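Projet de groupe : le tri des affaires partagées dans un logement étudiant

Rapport rendu le lundi 24 septembre 2018
Gráinne Nic Aodha et Eoin Coughlan

1. Contexte

Nous habitons à la résidence Trindbridge, dans un appartement de 4 personnes. Le plan de travail et la table y servent à tout : on y mange, on y révise et on y dépose ce qu'on a dans les mains en rentrant. Notre sujet portait sur le linge et les provisions qui finissent au même endroit. Nous voulions savoir combien de temps prend un tri complet et si un rangement fixe le raccourcit.

2. Méthode

Nous avons noté chaque objet trié pendant le semestre, à partir de février, sur une feuille collée au réfrigérateur. Les relevés ont ensuite été recopiés dans un tableur par Eoin. Au total, 309 objets ont été notés, dont 222 vêtements ou pièces de tissu. Le reste se compose de paquets alimentaires, de papiers et de petits objets.

Chaque tri suit le même ordre. Les aliments sont retirés en premier et remis dans le placard. Les vêtements sont ensuite séparés en deux tas, à laver et à plier. Les tissus dont on ne connaît pas le propriétaire vont dans un bac près de la porte. La durée est prise avec un téléphone, du premier objet déplacé jusqu'à la surface dégagée.

3. Résultats

Le tri le plus long a duré 42 minutes. Il s'agissait d'un retour de week-end et deux sacs avaient été vidés en même temps. Les vestes fines posent un problème particulier : une fois en boule, elles prennent beaucoup de place et cachent ce qu'il y a dessous. Les vêtements noirs sont les plus souvent attribués à la mauvaise personne. Les paquets alimentaires se trient vite, sauf quand l'étiquette est dans une langue que le groupe ne lit pas. Dans ce cas nous avons gardé le tableau nutritionnel comme repère.

Après l'installation du bac, les tris ont été plus courts, mais nous n'avons pas assez de relevés pour séparer l'effet du bac de celui de l'habitude.

4. Limites

La feuille n'a pas été remplie pendant les examens. Les chaussettes ont été comptées à la pièce par Gráinne et par paire par Eoin jusqu'à la correction du tableau, et une partie des premières lignes reste douteuse. Il faudrait refaire l'essai dans un autre appartement.

Commentaires

Sheehan : Vous avez mis les torchons avec les vêtements ou à part ?

Eoin Coughlan : Avec. C'est la catégorie « pièces de tissu ».

Curance : Le bac près de la porte, chez nous, il est plein au bout d'une semaine. Il faut fixer un jour pour le vider.
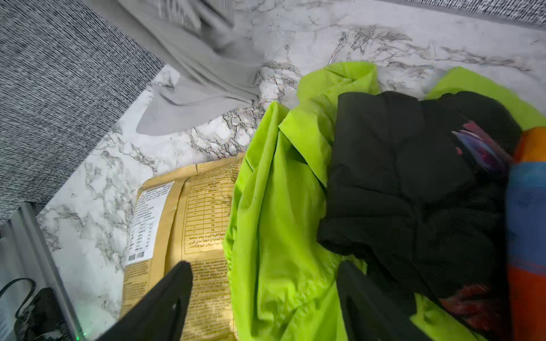 Figure 1. Vêtements et paquet alimentaire sur une surface à motif marbré.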